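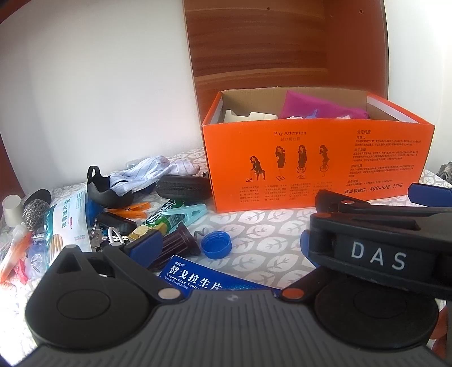
橙色鞋盒，正面印有“Pay Attention”

主题：细胞活力读数和LDH读数对不上，应该相信哪一个？

发帖人：ashwin_i
2021-01-20

各位老师好。我叫Ashwin Iyengar，中文是我的第三种语言，如果有写得不清楚的地方，请直接指出来，我会修改。

我在做一个小的化合物毒性筛选，细胞是HepG2，96孔板，加药以后培养过夜。同一块板我先取上清测LDH释放，然后在原来的孔里加ATP发光试剂测活力。我原来的想法很简单：活力下降的孔，LDH应该上升。

可是有一组化合物不是这样。ATP的信号降到对照的一半以下，LDH却和溶剂对照几乎没有区别。重复了2次，结果一样。导师认为是我的LDH操作有问题，我自己觉得不一定，但是我没有足够的证据说服他。

试剂：LDH用的是Fisdale的比色试剂盒，ATP用的是Vieira的发光试剂。培养基是含10%血清的普通培养基。请问应该先检查哪一步？

--------

回复1楼：养细胞的老周

先问一句，你的最大释放对照做了吗？就是加裂解液的那几个孔。没有这个对照，LDH的“没有区别”是没有意义的，可能你的本底已经很高了，窗口只有一点点。

含10%血清本底肯定高，血清自己就带LDH。换成1%或者无血清再看一次。

--------

回复2楼：ximena_a

我不太同意只怪血清。ATP下降而LDH不上升，在生物学上是完全可能的。化合物如果抑制线粒体，或者抑制细胞增殖，ATP总量会减少，细胞膜还是完整的。LDH只有膜破了才会出来。两个实验测的本来就是两件事情，为什么一定要一致？

我是Ximena Aravena，在学校的平台做检测，每个月都有人拿着这样的数据来找我。

另外HepG2在高糖培养基里主要靠糖酵解，线粒体毒性常常看不出来。如果你用的是低糖或者半乳糖，那么请写出来，解释会不同。

--------

回复3楼：ashwin_i

谢谢两位。

@养细胞的老周 最大释放对照做了，每块板三个孔。吸光度扣掉空白以后，对照孔和最大释放孔的差距确实不大。我以前没有认真看这个差距，这是我的疏忽。

@ximena_a 培养基是高糖的。您说的抑制增殖我没有想到。接种的密度比较低，过夜以后对照组应该还在长，所以ATP少一半也可能只是细胞没有长起来。请问用什么方法可以区分“没有长”和“死了”？

--------

回复4楼：ximena_a

最便宜的办法：加药的时候另外留一块板，在零时刻就测ATP。如果加药组过夜以后的信号和零时刻差不多，那就是没有长。如果比零时刻还低，才要考虑死亡或者能量代谢的问题。

然后可以在同一个孔里加一个caspase-3/7的读数。不过要注意时间，caspase的活性是有一个峰的，过了就下去了，只看一个时间点很容易错过。

--------

回复5楼：板子洗了又洗

插一句，同孔测多个指标我是反对的。我试过三合一的方案，最后花在验证兼容性上的时间比分开做还要长。荧光的染料和发光的试剂放在一起，淬灭、串色都有可能。分成平行的板子，每块板测一个，数据干净得多。

--------

回复6楼：ximena_a

平行板的问题是孔和孔之间的差异没有办法归一化。板A的第三列接种得少了，板B的第三列没有少，你怎么比较？楼主的情况是LDH取上清，ATP测孔里的细胞，两个反应根本没有混在一起，不存在淬灭。

唯一要考虑的是取走上清以后体积变了，ATP试剂要按照剩下的体积来加，所有的孔取的量也要一致。

--------

回复7楼：板子洗了又洗

楼主的情况可以，这个我承认。我说的是真正混在一个孔里的那种。但是取上清的时候枪头碰到孔底，贴壁细胞被吸走一些，这种误差你也没有办法归一化。HepG2喜欢成团，一吸就是一小块。

--------

回复8楼：养细胞的老周

你们先不要吵，看看原始数字。楼主贴一下发光值和吸光度，光说百分比看不出来什么。

还有读板机是哪一台？我们用Hidetti的那台，增益如果设成自动，每块板的数字就不能直接比较，我吃过这个亏。

--------

回复9楼：ashwin_i

读板机是Stiltetti，增益固定。

背景孔（只有培养基和发光试剂）将近1,000，溶剂对照比背景高很多，没有饱和，所以我认为发光这一边的窗口没有问题。LDH那一边，血清培养基的空白就占了最大释放的一大半。也就是说，即使有一部分细胞真的破了，我也很难看到。

所以可能两位说的都对：生物学上可以不一致，而我的LDH现在也没有能力证明它一致还是不一致。

--------

回复10楼：养细胞的老周

对，就是这个意思。先把空白降下来，再讨论机制。

降血清的时候注意，不要从接种就降，细胞贴不好。贴壁以后，加药的时候再换成低血清。换液以后化合物和血清蛋白的结合也会变，有的化合物毒性会突然变强，剂量曲线要重新做。

--------

回复11楼：小贝壳

路过的学生，想问一个可能很基础的问题：LDH在培养基里会不会自己失活？如果细胞是在加药以后很早就死了，到第二天再测，是不是已经测不到了？

--------

回复12楼：ximena_a

不基础，问得很好。会的，LDH释放到培养基里以后会慢慢失活，一般文献写的半衰期是九个小时左右，不同的条件有差别。过夜的实验影响还可以接受，如果培养两三天，就会明显低估。所以楼主最好加一个早一点的时间点，比如四小时或者六小时。

还有一点，有的化合物直接抑制LDH这个酶。检查的方法是把化合物加到已经裂解的细胞里，看信号有没有变低。

--------

回复13楼：板子洗了又洗

同样的道理，化合物也可能直接抑制荧光素酶，让ATP的信号假性下降。楼主说有“一组”化合物，它们的结构是不是很像？如果是同一个母核，我首先怀疑这个。在没有细胞的孔里加固定浓度的ATP，再加化合物和试剂，半天就有答案。

我觉得这个应该放在第一步，比换血清还要优先。

--------

回复14楼：养细胞的老周

这一条我同意。不过现在的ATP试剂大多用改造过的荧光素酶，没有那么容易被抑制，我估计概率不大。

--------

回复15楼：板子洗了又洗

概率大不大，做了才知道。我们去年5月有一批“阳性”就是这样全部撤掉的，用的也是改造过的酶。

--------

回复16楼：ashwin_i

结构确实很像，是同一个母核上换了不同的取代基。看到这里我有一点紧张。

我把计划写下来，请各位看看有没有漏掉的：

1. 无细胞，固定ATP，加化合物，检查荧光素酶有没有被抑制。
2. 裂解的细胞加化合物，检查LDH有没有被抑制。
3. 贴壁以后换1%血清，重新测空白和最大释放。
4. 加一块零时刻的板，另外加六小时的时间点。
5. 前面都没有问题的话，再加caspase-3/7。

每孔总体积现在是200微升，取50微升上清测LDH，会不会太多？

--------

回复17楼：ximena_a

50可以。枪头靠着孔壁，在液面下面一点点吸，不要到底，这样七楼担心的情况会少很多。取完以后剩150，ATP试剂按150来加。

第3步请把溶剂浓度也核对一下，低血清的时候细胞对DMSO更敏感，最好不要超过0.5%。

--------

回复18楼：板子洗了又洗

计划没有意见。边缘的孔别放样品，过夜蒸发很明显，加培养基或者PBS就行。

--------

回复19楼：ashwin_i

明白了，边缘的孔我以前放的是低浓度组，这次会改。第1步和第2步试剂都有，我先做这两步，做完把原始数字贴在这个帖子里。谢谢大家。

--------

回复20楼：小贝壳

蹲一个结果。顺便问，第1步的ATP浓度一般用多少？

--------

回复21楼：养细胞的老周

让它的发光值落在你平时溶剂对照的范围里就可以，先做一条ATP标准曲线，从曲线上选。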